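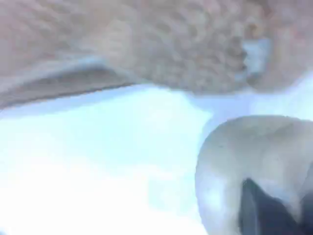
*Pebbled material at very close range, out of focus. At this distance there is texture and very little outline.*

Bok-nam Shim, who ran the packing benches at Letimeck for 6 years, used to set new starters one task on their first morning: put the goods in the bag. It took them a few seconds and they were usually puzzled to be asked. I have come to think it is a better test of a household or shop-floor robot than most of the tests now in use, and that by this measure the machines are not ready.

My claim is narrow. Machines already do a great deal of packing. A line at Dusden fills rigid cartons all day with very little supervision, and does it well. The carton is the same size each time, it arrives in the same place and it stays open. Remove any one of those conditions and the job changes character. A cloth bag removes all three.

Consider what the task contains. The bag has to be found, and its mouth told apart from its base. The mouth has to be opened, then kept open while something else is picked up and brought across. Each of these is a separate problem in sensing and force. We count them as one job only because a person does them without a pause.
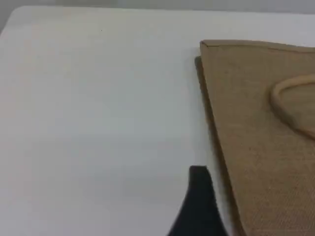
*Jute tote lying flat on a white table, handle resting on the front, with one black gripper finger near the side edge.*

The edge is where most attempts are won or lost. Two layers of jute lie almost on top of one another, and the machine must take hold of one and leave the other. A finger that comes in slightly low meets the table. Slightly high, it closes on air or pushes the layer along. A person solves this by rubbing the cloth between finger and thumb, feeling the layers slide and correcting at once. Few grippers have anything comparable. They have a measure of how far the fingers have closed and perhaps a reading of motor current, and neither says much about how many thicknesses of cloth are held.

Vision does less to help than outsiders expect. A camera placed well back can find the bag but cannot settle the question of layers. One mounted near the fingers ought to settle it, yet at the moment of contact it is often too near to focus, or the gripper itself blocks the view. Adding cameras moves the difficulty about. I would sooner see the money spent on touch.

The handles deserve a word as well. A soft rope-like handle lying across the front is both an aid and an obstacle. It is easy to grasp, and lifting by it will raise part of the bag, but it does not follow that the mouth will open.
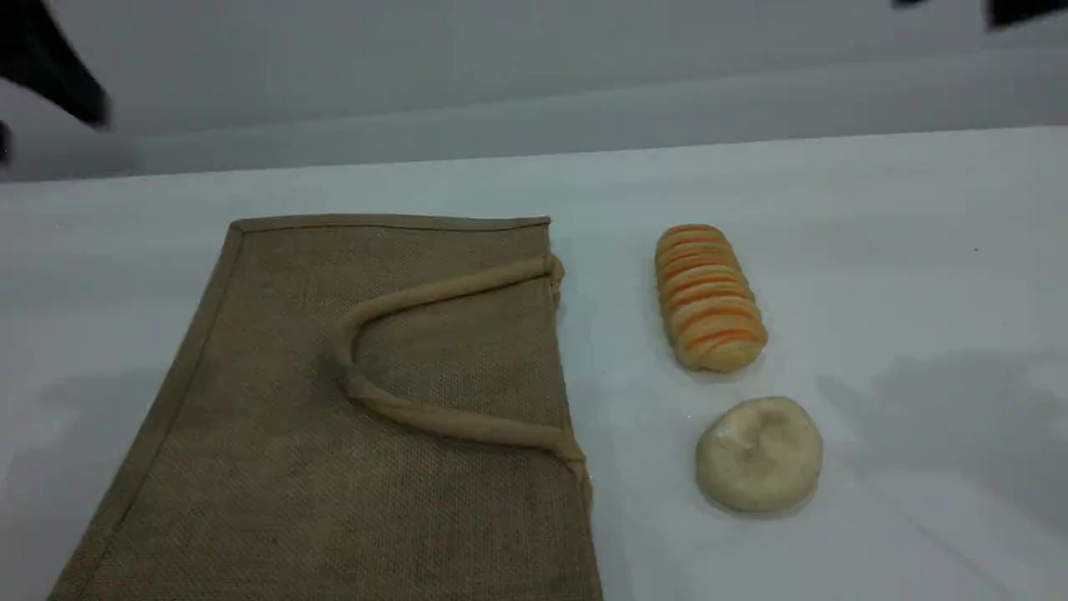 *The bag, mouth towards the wall, with a striped roll and a round bun to its right.*

Then there are the goods. A long roll and a round bun want different grips, and anything soft wants a limit on force. This part is in better shape. Picking single items from a clear table, well spaced and evenly lit, is close to a solved problem, and I have no quarrel with those who say so. My quarrel is with the step from there to "robots can now pack shopping", which leaves out the container.

It also leaves out the rate of failure. Chmielewska's planning note, which circulated at Drurnden in August, treated 2 failures in 100 as good enough for trial use. On a shop floor handling 1000 bags a day that is 20 interruptions, each needing a person to walk over, clear the fault and restart the cycle. If that person must stay within reach, the saving is small. In a kitchen the sums are worse – the person called over is the one who wanted to be spared the chore.

I do not think the problem is permanent. Better skin for the fingers would help, as would training on many more sorts of bag than the one on the bench. Some of the difficulty could also be designed away. A bag with a stiffened rim would suit a machine and do a shopper no harm, and firms that are serious about this should be talking to bag makers now.

Until then, buyers should ask suppliers for one plain thing: a continuous run with limp bags laid down by somebody who does not work for the supplier, with every failure left in the count.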